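Felton Tabletop Block Set
Set-up and Care Guide
Part 3: Preparing the tray and putting the pieces away

Read this part before you use the set for the first time. Part 2 covers unpacking and checking the pieces against the packing card. If a piece is missing, write to the Skakthorpe parts desk and quote set number 1891. Do not send the whole set back.

What you need

A shallow metal tray with raised sides. The Trino tray is sold separately, but any tray of similar depth will do.
White paper, plain, with no coating.
A table that does not rock. A round one is fine.
A tablecloth, if the table top scratches easily.
Scissors and a soft dry cloth.

3.1 Setting up the table

1. Clear the table and wipe it down. Let it dry.
2. Lay the tablecloth and pull it smooth. Folds under the tray will make it tip when someone leans on the rim.
3. Set the tray down where every player can reach into it. It does not have to be square to the table.
4. Press lightly on each corner. If one corner lifts, move the tray or fold a piece of card under it.

Caution: Metal tray rims can have a sharp spot where the metal is joined. Run a cloth along the rim before children use it. If the cloth snags, do not use the tray.

3.2 Lining the tray

1. Measure the bottom of the tray on the inside.
2. Cut the paper slightly smaller than the measurement. Paper cut too large rides up the walls and the taller blocks will not stand on it.
3. Lay the paper in and smooth it from the middle outward.
4. If one sheet does not reach, put a second sheet under it and let the edges overlap.

Note: Do not glue or tape the paper. Tape residue is hard to get off painted and plated trays, and the paper has to come out for cleaning. An edge that curls a little is no problem. Replace the paper when it tears or gets damp, or after 30 days of regular use.

3.3 Placing the pieces

1. Put the flat box in first. It takes up the most room. Lay it on its broad side.
2. Add the blocks one at a time. They may lie flat or stand on end.
3. Leave finger room between the pieces and the tray walls wherever you can. A block pushed tight against a wall is awkward to pick up.
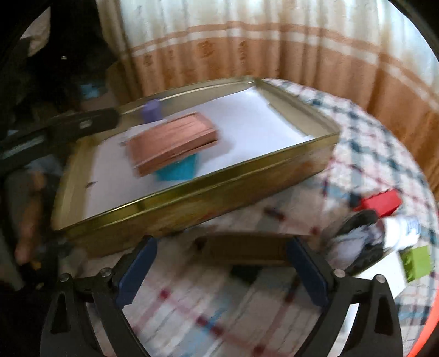
4. For younger children, start with the box and two or three blocks, and add more once they can lift each piece out without knocking the others over.
5. Keep spare blocks in the Talpur bag, off the table.

Caution: The smaller blocks are a choking hazard for children under three. Put them away after each session.

3.4 Putting away

1. Take out the standing blocks first, then the ones lying down, and the box last.
2. Wipe each piece with the dry cloth. Do not soak the box or leave it in the sun.
3. Lift out the paper and tip any crumbs or dust into the trash.
4. Wipe the tray and store it flat. Nothing heavy should go on top of it, as the walls bend.

Replacement parts

Paper pad, pre-cut, 30 sheets: order code 677.
Blocks are sold singly by color. Give the color and the set number when you order.

Text by Usman Malik. Checked by Kamran Warraich, 7th September.

Part 4 begins with the two-player games.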